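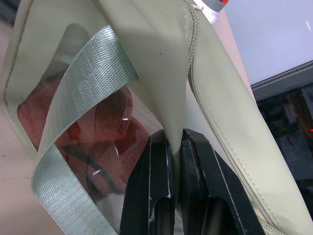
A sage-green vinyl tote with a clear window panel. 

How to Clean and Revive a Vinyl Tote Bag

I love vinyl bags. They shrug off rain, they come in the best colors, and when they get grubby you can usually bring them back in an afternoon with things from under the kitchen sink. I've cleaned a whole pile of thrift store totes by now (my hall closet is a little out of control) and this is the method I keep going back to. It works on plain vinyl, on that smooth leather-look kind, and on bags with a clear plastic panel, although the clear part needs its own treatment and gets its own section further down.

What you'll need

A mild dish soap with no bleach in it
Two or three soft cloths, microfiber if you have them
An old toothbrush, the softer the better
Baking soda
A bowl of lukewarm water
A hair dryer with a low setting
A bath towel or two for stuffing

Step 1: Empty it out, and I mean all the way

Turn the bag upside down over the sink and shake. Run a finger along the bottom seam, where the crumbs and sand collect, and go after whatever's left with the narrow tip on your vacuum. Do the pockets too! I once washed a beautiful navy Wekside shopper with a lip balm still tucked in the side pocket and spent longer on the lip balm than on the bag.

Step 2: Wash the outside

Squeeze a few drops of soap into the bowl and swish it around. Dip a cloth, wring it out well, and wipe in small circles from the top down. Don't soak the bag. Many totes have a cardboard or fiberboard stiffener in the base, and once that swells up it never goes flat again.

For grime in the stitching, use the toothbrush and go along the thread, never across it. Then wipe everything again with a clean damp cloth until you can't feel any soap.

Step 3: Spot-treat the marks

Scuffs: mix baking soda with just enough water to make a paste, rub it on gently with a fingertip, and wipe it away. Test it on the bottom first, especially on glossy finishes.

Pen: dab with a little rubbing alcohol on a cotton swab and lift straight up. Rubbing spreads the ink. Stop right away if you see any of the bag's own color on the swab.

Denim dye: be patient with this one. Soap and water, dry, repeat. Pale bags pick up blue from jeans very easily, and old transfer may only fade. Mine from last June is still faintly there and I carry the bag anyway.

Step 4: Clear panels

Clear vinyl scratches if you so much as look at it funny, so keep the baking soda and the toothbrush far away. Use a fresh cloth with soapy water and light pressure, then rinse and buff dry. Skip glass cleaner, too. The ammonia in many of them can leave the plastic cloudy, and I haven't found a way back from that.

Step 5: Get the creases out

This is the fun part! Bags that have been folded in a drawer come out with sharp lines in them, and gentle heat relaxes them beautifully. Stuff the bag firmly with towels so it holds its proper shape. Set the dryer on low, keep it a good hand's width away, and keep it moving for 30 seconds at a time. Smooth the crease with your palm as the vinyl softens, then let it cool completely before you decide whether it needs another round. Deep folds can take several rounds. Please don't reach for the iron.

Step 6: Dry and store

Leave the bag open and stuffed overnight in a room with some air moving through it, out of direct sun. For storage, stand it upright on a shelf with a towel inside and slip it into a cotton pillowcase. Don't let two vinyl bags touch for months on end. They can stick together or trade colors, and a red one will win every time.

If it still smells

Put a few spoonfuls of baking soda in an open jar, stand it inside the bag, and close the top as best you can. Check after a couple of days and swap in fresh soda if you need to. A musty bag from an estate sale took me three jars, and now it carries my library books every week.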